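We use cookies to remember your preferences and to see how many people read the blog. Carry on reading if you're happy with that, or change your settings at any time.

Learning to swim at forty-something, part whatever this is

I've been putting off writing this one for weeks, mainly because the last post ended with me announcing to the world that I'd be doing front crawl by the end of July, and a few of you have very politely been asking how that went. So. Some news. I can do front crawl. I can do nineteen metres of it, to be precise, in a twenty-five metre pool, and then I have to stop and hang on to the lane rope like a piece of wet washing.

If you're new, hello! The short version is that I never learned properly as a child. I had the armbands, I had the pyjamas and the rubber brick, and then we moved house in the middle of term and the new school didn't do swimming, and somehow that was that. I could keep myself afloat. I could do a sort of upright breaststroke with my chin stuck up in the air, the kind where your hair stays dry and your neck hurts for two days. I went on beach holidays and stood in the sea up to my waist looking thoughtful. People assume you can swim if you don't say otherwise, and I never said otherwise.

Then last winter I signed up for the adult beginners' class at the Plakness baths, and I've been going ever since, apart from a fortnight off with an ear thing.

I want to talk about breathing, as it's the only thing I've thought about for months. Everyone told me the arms would be the hard bit, or the kicking. The arms are fine. My kicking is poor (my feet apparently point the wrong way, more on that later) but it gets me along. Breathing, though! You put your face in, you blow out, you roll to the side, you breathe in, you put your face back. Written down it sounds like something a toddler could manage, and in fact toddlers do manage it, in the next lane, while I'm coughing.

My teacher is called Roswitha Plattner and she is wonderful. She's tiny, she wears a bright fleece over her costume all year round and she never raises her voice, which is quite something in a building with that echo. For the first month she had me standing in the shallow end just blowing bubbles. I mean it, half an hour at a time. I'd paid good money and I was stood there next to a retired bus driver, both of us blowing bubbles. I thought she was going easy on me. Then about five weeks in she asked me to hum while I blew out, and something clicked. I'd been holding my breath the whole time without noticing. I'd puff out a little bit at the start and then clamp down, so when I turned my head I was trying to breathe out and in during the same half second. No wonder I was panicking.

So now I hum. Mostly the tune from an old carpet advert, which I can't get rid of. If you're ever at Plakness and you hear carpets coming from lane one, come and say hello.

The other thing that helped was Liesl Gisler, who started the same night as me and is further along. She's a proper swimmer now, she does tumble turns (well, one, and she came up facing the wrong way, but it counts). She told me to look at the bottom of the pool instead of where I was going. I'd been craning forwards to see the far wall, as if it might have moved. When you look forward your legs sink, and when your legs sink you kick harder, and when you kick harder you run out of puff. I looked down and suddenly felt about a foot longer. There's a cracked tile in lane one shaped a bit like Portugal and I've become very fond of it.

Now, kit. I said I wouldn't get into kit and then of course I did. My first goggles were from the vending machine in the foyer and leaked from day one. The second pair were Ustimance, which Liesl swears by, and they don't leak at all but they leave me with such deep rings that I went to the supermarket afterwards and the woman on the till asked if I'd been crying. I've ended up with a pair of Arellanos, one size up from what the packet told me to get, and they're lovely. Soft, a bit tinted, and I can wear them for the full hour. My advice, for what it's worth, is to press them on your face in the shop without the strap. If they stay on for a second or two by themselves, they fit. The boy in the shop will look at you. Let him.

I also bought fins. Short ones, for the feet-pointing-the-wrong-way problem. It's my ankles, really. Years of sitting at a desk and they've set like concrete, so instead of pointing back like a dancer's they stick down like a pair of anchors. Roswitha has given me a stretch to do in front of the telly where you kneel and sit back on your heels. The first time I lasted as long as the weather forecast. I can now do most of a quiz programme, though getting up again is a bit of a performance and the dog gets worried.

A few of you asked about nerves, and whether I was frightened. Yes, I was, and I still am a bit. It isn't the water so much as the deep end specifically - that place where the floor slopes off and goes a darker blue. I know I'm no more likely to sink in three metres than in one. My head knows it, anyway. What I do is stop just before the slope, have a breather, and then go over it on my back first so I don't have to look. Then I turn round and do it on my front. It adds a bit of time but I've stopped dreading it in the car, and the dread in the car used to be worse than the swimming.

And changing rooms. I'd like to say I've become a relaxed and confident person who strides about in the changing rooms. I haven't. I've become a person who wears her costume under her clothes and then forgets to pack any pants for the way home. This has happened 3 times now. There's a spare pair living in the glovebox.

I've been keeping a little notebook (of course I have) with every length written in it, and I added it all up the other night. 797 lengths since I started, if you include the ones on my back and the ones with a float, and I do include them. I was quite moved by that, sitting there at the kitchen table with a calculator. I couldn't do one last year. My sister, who swam for the county and has never been impressed by anything I've done in or near water, texted back a row of little fish.

What else. The hunger! I wasn't ready for the hunger. I've done all sorts of exercise over the years, I did that jogging thing, I did the spin classes where they shout, and nothing has ever made me as hungry as an hour in a pool. I come out and could eat the towel. For the first couple of months I went straight to the café upstairs and had chips, every single time, with vinegar, out of the tray, and I regret none of them. But I was getting home at nine o'clock full of chips and then not sleeping, so I've been trying to have something small beforehand and then a proper tea when I get in. Soup, usually, or eggs. I'm still working it out, and if any of you swim in the evenings I'd really like to know what you eat and when. Before? After? Both? Liesl has half a malt loaf in the car park, buttered, and she's the fastest of the lot of us, so perhaps there's something in it.

Next up is the Skevance lido, which opens late on summer evenings and is unheated and which I've somehow agreed to. A gang of us from the class are going. It's fifty metres long, so if my sums are right I'll conk out well before halfway, and there's no rope to hang on to. Roswitha says I should swim the first bit on my back and look at the sky and not think about it. I've asked whether wetsuits are allowed and they are, so now I'm looking at wetsuits. I tried on my neighbour's in the bathroom and had to be helped out of it.

I'll report back. If there's no post for a while, assume I'm still in the changing room.

Oh, and thank you for all the comments on the last one, especially whoever it was who suggested swimming with your fists closed to feel the water more. I looked ridiculous and it worked a treat. I'm trying it again this week, and then I'm going to have a go at breathing on my left, which at the moment feels like trying to write my name with my foot.

Right, I've got a bag to pack. Towel, goggles, fins, pants.
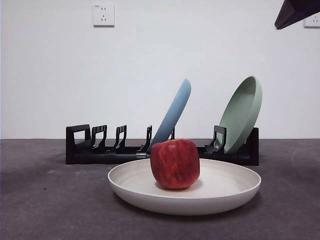 An apple before the baths, chips strictly optional.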